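Print this page
E-mail this page

Setting up the hand-held gripper, section 2: first trial against the old one 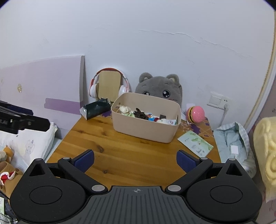 Do I need to calibrate the hand-held gripper again every time I swap the finger pads?

Only if the new pads are a different thickness from the ones you took off. If they're the same thickness, do the quick open-and-close check in step 4 and carry on.

I wrote this section after a long February of switching between the Gokside 206 and the Mudholm 906, so it follows the order I wish I'd used from the start. Dong-hyun Yoon tried it from my notes and made me rewrite step 3, which was a muddle (sorry, Dong-hyun!).

Before you begin

Pick one table and stay with it for both grippers. A basket of small bits and bobs is perfect for this - soft things, hard things, round things, whatever you've got. I like to have a few bigger objects near the back as well, so you find out early how far you can reach without twisting your wrist.

1. Hold the gripper over the table with the finger pads pointing away from you. Let the arms open fully and look at the two pads. They should face each other squarely. If one is turned, slacken its screw, nudge it straight and tighten it again.

2. Wipe both pads with a dry cloth. Don't use spray cleaner - Nest Pugh did, and her pads were slippery for the rest of the afternoon.

3. Start the Trarkby logger and wait for the steady green light. Squeeze the gripper shut, count to two in your head, then let it open. That gives you a clear mark at the beginning of the recording.

4. Open and close it slowly, twice. The width reading should go back to the same number both times. If it drifts, go back to step 1.

5. Take one object out of the basket, put it down on the bare table, then pick it up and put it back. Do this with something soft first. I found the 206 much kinder on fluffy things, while the 906 closes so briskly that I kept shoving them along before I'd got hold!

6. Now do the same with the other gripper, same objects, same order. Write down anything that slipped while you still remember it.

Caution: keep your spare hand out of the gap while the arms are closing. The pads are soft but the linkages aren't, and they do nip.

Note: if the pads hit the rim of the basket, come in from higher up and tilt less. Siobhán Duggan prefers to approach over a corner, and for the 906 I've come round to her way of doing it.

Note: save each gripper's trial under its own name before starting the next. The logger will happily write over the last one without asking.

Arm mounting is covered in section 3, and you'll want the Prydderch bracket and its short screws to hand for that.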